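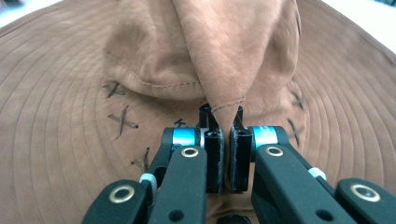

Wide-brimmed hats go out again for the summer in Pasden

December 24, 2018
By the Camine local news desk

The hat program in Pasden has given out 400 sun hats to people who work or study outdoors, and more will follow after the holidays. The program is run by Plendaron, a small reuse shop on the harbour road, and it is now in its second summer.

Residents brought in 659 hats since March, when the collection boxes were placed at the library and at the swimming pool. Not all of them could be used. Caps and knitted hats went to other groups, and hats with a torn brim were kept aside for fabric.

The shop prefers the soft kind, with a crown that can be folded and a wide brim sewn in many rings. A brown one of this type has X marks drawn on the brim in dark marker. Marks like these do not stop a hat from being given away, the shop says, and its notice at the counter asks people not to attack them with bleach at home, as the colour is often lost before the ink.

The looking-over is done by hand on a table with a white covering, where dust and loose threads are easy to notice. Each hat is turned, the seam between crown and brim is checked, and the brim is bent a little on both sides. A brim which falls over the eyes is steamed and dried flat. If it still falls, it can receive a new row of stitching near the edge.
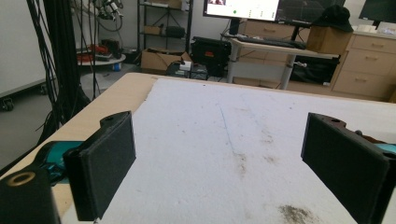
One reader from Ladefoged wrote to us that the program should also accept children's hats, which are outgrown in one season and then sit in a cupboard. The shop answered that it has taken children's sizes since last month, but its sign outside was not yet changed.

Hats can be left at the counter until the shop closes for the holidays, and again from the second week of January. They should be washed if the label allows it, and names written inside may stay. People are asked to not press the hats flat under heavy bags. A fabric crown recovers from this, but a straw one usually cracks.

For those who need a hat, there is no form to fill in. A small fee of $4 is asked from people who can pay, and it is spent on thread and on the sewing machine service. The bus line 67 stops in front of the door.
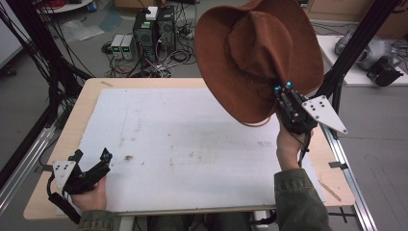 Wide brims are welcome but they are difficult in the wind, according to a fruit picker who collected one earlier this month and has since sewn a cord on it. The shop would like to offer cords together with the hats from January. It has some in brown and black already, and is looking for more in lighter colours.

Larger orders, for example for a school garden or a picking crew, should be made one week ahead. The hats still waiting for repair will be offered in the new year.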